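2 min read
March | by Angelica Padilla

I finally caved and bought the Plikley muslin cloths, the 1000-wash ones (their claim, not mine!), after my sister in Banport wouldn't stop going on about them. I've used mine for straining yoghurt, covering dough and, one desperate Friday, as a bib. They're lovely and light, they dry on the line before I've finished my cuppa, and the off-white colour hides turmeric far better than I'd hoped. Grumbles? The hem on one started fraying after 2 washes, and they crinkle like mad, so don't bother ironing. Postage to Brismont was a bit rich too.

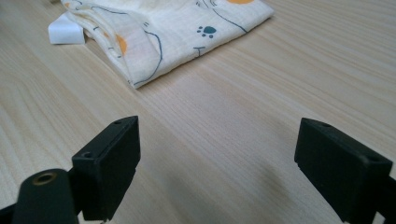
I'd still buy them again, mostly for the yoghurt, though I'd wait for a sale and get the bigger size. The small ones barely cover my mixing bowl.

Contact | © Angelica Padilla | Back to top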